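3.2 Lead times and how shops pass them on

Shortages show up in lead times first and in prices later. That was the starting guess and most of the order data fits it. We had 204 order records from two parts distributors, Clindwood and Turnwood, plus the shelf prices of one retail chain (Torgate). Records with no ship date were dropped before the count. Lead time here means days from confirmed order to dispatch, not to arrival. Arrival depends on the carrier and we have no good data for that.

Boards and processors were the slow lines. Cases and cables hardly moved. Median lead time for boards at Clindwood went to 90 days by August, and Turnwood followed but later, and with more spread. Part of the spread is a bookkeeping thing: Turnwood splits large orders and each part gets its own line. We tried merging them by customer code. Didn't change the order of the product groups, so the split lines stay in.

Memory is a odd case. Lead times stayed short all the way through, but buyers were capped on quantity, so a short lead time there doesn't mean easy supply. We left memory out of the pooled estimate and show it on its own in the appendix. 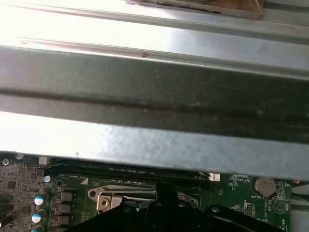
3.3 Price response at retail

Torgate reprices once a week, on Sunday night, which makes the series easy to line up. For each product we took the first price change after the distributor's lead time went past its own earlier median. Small changes, the kind that only round a price up or down, were ignored.

Two patterns. Items under $600 were repriced quickly and in small steps. Items above that tended to sit at the old price, go out of stock, then come back at a new one. The second pattern is easy to miss if you only look at average prices, becuase an item that's out of stock has no price that week and just drops out of the average. Earlier work using weekly averages probably understates the rise for this reason. We carry the last listed price forward and flag it. Results with the flagged weeks removed are weaker, same sign.

Bundles were a problem. A board sold together with a processor has one price, and there is no clean way to divide it. We gave the bundle to the board group. Seol argued for dropping them altogether (see author notes) and the appendix has that version too.

No claim is made about profit. Retail price less distributor price isn't a margin when we don't know the rebates, and neither distributor would share them.

Figure 2. Motherboard with processor in the socket.
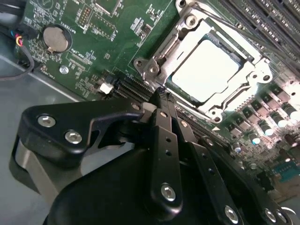

3.4 Limits

Only two distributors, one chain. Both distributors sell mostly to small system builders, so the large brands with direct contracts are not in here at all. Those buyers likely saw shorter waits, maybe much shorter. Can't test it.

Double ordering is the other worry. When waits get long, a builder places the same order twice and cancels the slower one. Cancelled lines were marked in the Clindwood file but not in Turnwood's, so demand at Turnwood is overstated by some unknown amount. Using the Clindwood cancel rate for both seemed like a stretch and we didn't do it.

Product codes changed partway through at Torgate. Su-bin Seol matched old codes to new ones by hand, using the Noh parts list where the names differed. A few older boards had no match and were left out. They were low sellers near the end of their run, but clearance pricing goes the other way from everything else here, so dropping them could push the estimate up a little.

Last, the timing. Freight costs rose over the same months and would raise prices even with parts on the shelf. The cases and cables group serves as a rough check, same freight, no shortage, and prices there rose much less. Rough only. Cases are bulky and cables aren't, so the freight share is different for each, and seperate estimates for the two were too noisy to report.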